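Herkwood长者活动中心下一季的报名方式改了，这两天很多人私信问我，我把知道的按顺序发在这里。内容以中心前台贴出的通知和我昨天去问到的为准，时间是2024年3月。

先说改了什么。以前是每个月月底到前台排队，在纸上签名，先到先得。从下一季开始改成按季报名，一次报三个月的课，用一个叫Drolen的网上系统。纸质报名表还保留，前台可以领。

报名分两轮。第一轮给持有居民卡的人，第二轮给邻镇的人。两轮之间隔一个星期。第一轮结束后没有报满的班才会进入第二轮，太极和水中健身去年都没有进到第二轮，住在邻镇的朋友要有心理准备。

中心目前登记的会员是1649人。大教室一个班收29人，小教室收的人少一些，各班不同，看课表右边那一栏。所以热门班还是会满，这一点和以前一样。

登记年龄仍然是55岁以上，按报名当天计算。夫妻一方满55岁、另一方没有满的，没满的那一位只能参加周末的开放活动，不能报季度班。去年有人为这个在前台争了很久，规定没有改。

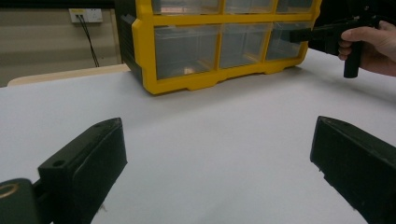
不会用网上系统的人怎么报名？
到前台领一张纸质表，填好投进服务台左手边的绿色信箱，工作人员会在当天下班前替你录入。纸质表和网上报名用同一个名额池，按录入的时间排先后。

补充一下，纸质表一张只能填一个人，最多填四门课。四门课请按自己想上的顺序写，第一门写最想上的。录入的时候从第一门开始看，满了就看第二门。

表上有一栏叫“备选时段”，很多人空着。建议填。太极有早班和午后班，早班满了，你又填了午后班作备选，就会直接排进午后班。没填的会进候补名单。

候补名单的处理也改了。以前是有人退课，前台打电话通知，电话响五声没人接就打给下一位。现在改成打电话加发短信，等到第二天中午。中午前没有回复的才顺延。这一条我觉得改得对，我去年就是在菜场没听见电话，丢了一个合唱班的位置。

下面说费用。季度班每门的基本价没有动。全年卡涨到200元，含所有开放活动、阅览室和乒乓球桌，不含季度班的材料费。去年买的全年卡用到卡面上的日期为止，不用补差价。

材料费单独收。书法班自带毛笔的不收，用中心的纸要收。陶艺班一律收，包含烧制。编织班不收，线自己带。烹饪班按次收，开课当天交给老师，请带零钱，老师那里没有找零。

退费规定：开课前一周以上退，全退。开课前一周以内退，扣一成。上过一次课以后不退，但是可以转给候补名单上的第一位，由对方把剩余的费用付给中心，中心再退给你。私下转让不认，点名点的是登记的名字。

因病住院的可以另外申请，带出院小结复印件到前台。这个没有时间限制，课上到一半也可以申请，按剩下的次数退。

说课表。周一上午太极早班、书法。周一下午桥牌、太极午后班。周二上午水中健身，周二下午合唱。周三上午编织、英语会话，周三下午陶艺。周四上午水中健身，周四下午手机使用班。周五上午烹饪，周五下午电影。

大部分课每次90分钟。例外有三个：水中健身短一些，陶艺长一些，电影看片长。电影不用报名，坐满为止，开场以后不放人进去。

手机使用班是新开的。分初级和进阶。初级从开关机、调字体大小、接视频电话讲起。进阶讲网上挂号、查公交、分辨诈骗短信。请带自己的手机和充电线，教室后排有插座。老师说请提前把手机的锁屏密码想起来，上一期试听课有几个人在这上面花掉了半节课。

英语会话换了老师，新来的是Eyvindur Lund，在Herkwood住了很多年，中文说得慢但是清楚。他的班不用课本，每次发一页纸。试听过的人说他会让每个人都开口，不想开口的可以先坐着听两次，第三次起要说。

合唱班今年分高低声部上课，前半节分开练，后半节合在一起。新报名的要在第一次课前到琴房试一下音，几分钟就好，不淘汰人，只分声部。

桥牌班这一季只收会打的。完全没学过的请等七月的入门班，到时候一周上两次，上四周。入门班目前还没有开放登记，前台也没有预登记表，不用特地跑一趟去问。
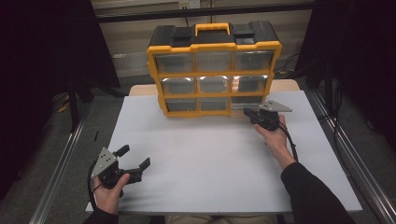
再说水中健身。地点还是Nindard泳馆，浅水池，水深到胸口。上课时间那一侧的三条泳道归我们用，其他泳道照常对外开放。更衣室用一楼的，二楼的留给学校。储物柜要自带挂锁，忘带的可以在售票口押身份证借一把。

泳馆要求戴泳帽，布的和硅胶的都行。要求穿泳衣泳裤，不能穿短裤和汗衫下水。防滑拖鞋自己带。有心脏病史的、一年内做过关节手术的，第一次上课要交医生签字的表，表在前台和泳馆售票口都有。

交通。去中心的接驳车由Moodley客运跑，上午两班、下午两班，从老车站出发，经过图书馆、卫生院，到中心门口。车上有一个轮椅位，需要用的请前一天打电话登记。没有登记的话，位子空着也可以坐，被人登记了就要等下一班。

接驳车不去Nindard泳馆。去泳馆的人请在卫生院下车，走过一条马路就到，路口有红绿灯，绿灯时间比较短，走得慢的请等下一个绿灯再过。我已经向镇里写信反映过这个绿灯，收到了回信，说在排期。

接驳车凭会员卡免费。陪同的家属按普通票价，上车投币。司机不换零钱。折叠购物车可以带上车，请收起来放在腿边，不要放在过道里。

停车。中心后面的停车场西半边在重新铺路面，这一季都不能停。东半边照常。停满的时候可以停到图书馆，走过来要几分钟，有一小段上坡。骑自行车来的，车棚搬到了正门右侧。

午餐。中心餐厅周一到周五供应午餐，要提前一天中午前订，到前台订或者打电话订，网上系统暂时不能订餐。这一点我专门问了，Drolen里面有一个“餐饮”的按钮，点进去是空白页，前台说等下一次更新。

菜单每周五贴在餐厅门口。每天有一个荤菜、一个素菜可以选，主食是米饭或者馒头。要少盐的请订餐时说，厨房会单独盛出来。糖尿病餐要先在前台登记一次，以后订餐报名字就可以。

有人问订了餐临时去不了怎么办。早上九点前打电话可以取消，九点以后取消照收。可以请别人替你来吃，报你的名字就行。打包也可以，自己带饭盒。

接着说网上报名的具体步骤，给准备自己操作的人。第一次用要先开通账号，开通需要会员号和登记时留的手机号。会员号在卡的背面，是最下面那一行。手机号换过的人请先去前台更新，不更新收不到验证码。

收到验证码以后，系统会让你设一个密码。密码要有字母和数字。设完请写下来放在家里，不要写在会员卡上，也不要告诉打电话来问的人。前台不会打电话问密码，Drolen也不会。

登录以后点“课程”，再点“55岁以上”。这一步容易漏。不点的话看到的是全部课程，包括儿童班，我第一次就看着一整页的少儿体操找太极。

选好课以后按“加入”，全部选完再按“提交”。只加入、没有提交的，不算报名，也不占名额。提交成功会出现一个编号，同时发一条短信。请保留短信，到第一次上课那天为止。

付款可以网上付，也可以三个工作日内到前台付现金或者刷卡。过了三个工作日没付，名额自动放掉。纸质表报名的从录入那天算起，会有短信告诉你录上了哪几门。没有手机的人，前台会打座机。座机也没有的，请自己过来看大厅公告栏，上面按会员号公布，不写名字。

可以替家人报名。一个账号下面最多挂两位会员，比如夫妻两个，或者父母两位由子女操作。在“我的资料”里加，需要对方的会员号和出生日期。加上以后选课时要看清楚右上角是谁的名字，报错了要先退再报，退了以后原来的位子就给别人了。

第一轮开放当天上午八点开始，网上和前台同时开始。我的建议是只想报编织、书法这类不容易满的，不必赶第一天。想报太极早班和水中健身的，还是第一天报。

前台当天会加开一个窗口，专门收纸质表。大厅里摆了椅子，发号码牌，可以坐着等。大门七点半开，开门之前请不要把包放在台阶上占位，号码牌只发给本人，一人一张。

试听。太极、英语会话、手机使用班在开课前有一次免费试听，不占名额，不用登记，直接去。试听时间表贴在大厅公告栏右下角，字比较小，我抄下来了：太极是周一上午，英语会话是周三上午，手机使用班是周四下午，都在开课前一周，教室和正式上课的教室一样。

教室有变动。书法从二楼搬到一楼朝南那间，电梯检修期间不用爬楼了。合唱还在二楼，电梯检修的那两周改到一楼餐厅，下午餐厅没人用餐，桌子会推到一边。检修的具体日期还没有贴出来，贴了我再发。

阅览室的开放时间没变，周一到周五上午九点到下午五点。报纸还是那几份，杂志少订了两种。老花镜在借书台的抽屉里，三种度数，看完请放回去。

乒乓球桌现在要登记时段，一次一小时，连续的两个时段不能由同一组人登记。后面没有人的话可以接着打。球拍可以借，球自己带。

周末的开放活动不变。周六上午棋类和茶座，周六下午舞会。舞会请穿软底鞋，新打过蜡的地板比较滑。周日不开门。

有两个问题我也没有问到答案，先记在这里。一个是陶艺班烧好的作品放在哪里取，以前放在走廊架子上，架子这次撤了。另一个是全年卡能不能带一位客人进舞会，前台两位工作人员说法不一样，我下周再去问一次。

还有人问第二轮给邻镇居民的价格。每门课比居民价多收两成，材料费一样。接驳车他们也可以坐，要付票价。午餐价格一样。

刚才有朋友留言说，家里老人会员卡找不到了。补卡到前台办，带身份证，当场就能拿到。第一次补免费，第二次起收工本费。旧卡作废，会员号不变，已经报上的课不受影响。

另一位问搬了家要不要改地址。要改，居民卡的资格看登记地址。搬到镇外的，这一季已经报上的课可以上完，下一季按第二轮报。

还有一位问能不能只上半季。季度班不能只报一半，费用也不拆。中途要出门一段时间的，请假即可，请假不退费，位子会留着。连续三次没来又没有请假的，位子给候补。

请假打前台电话，或者在Drolen里点那一天的课，按“缺席”。按错了当天之内可以改回来。

前台电话印在会员卡正面。中午十二点到一点没有人接，请避开。上午刚开门那一会儿也不好打，我一般下午三点以后打，基本一次就通。

课表原件是一张大表，前台可以领，每人一份，也有大字版。大字版印得少，领完了可以请他们现印，等几分钟。

陶艺取件和舞会带客人的事，问到以后接在这一条下面发。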